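Skidstead (robot)

Skidstead is a home-built humanoid robot assembled by Eftychia Ververidis in a shared workshop in Jevham. Its stated purpose is to put away groceries, a job its builder could finish in the time the robot takes to start up.

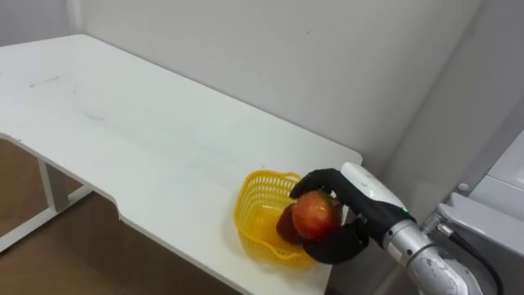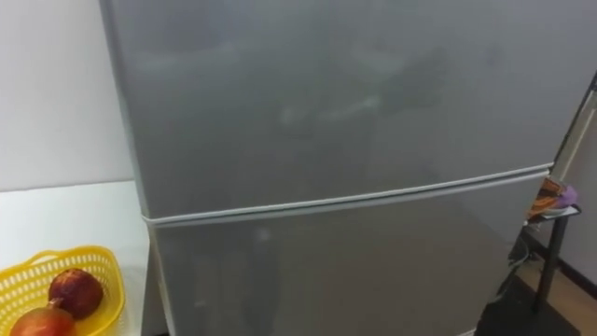

Skidstead's right hand with an apple over the yellow basket (first); the basket and the refrigerator (second).

Design

The robot has black multi-fingered hands with white housings and metal forearms. Control software, called Gruvivow, was written by Ververidis over 16 months and is described in its own manual as "mostly finished." The manual has 19 pages, 9 of them on how to stop the robot.

Fruit handling

Early grip settings were tuned on tennis balls and proved unkind to pears. The present settings, known among workshop members as the Konstantinidis table after the member who typed them in, list a separate closing force for each kind of fruit. Grapes are marked "no."

Refrigerator

Opening the refrigerator remains the long-term goal of the project. A door routine was added in February and withdrawn the same month.

See also

Gruvivow
Jevham workshop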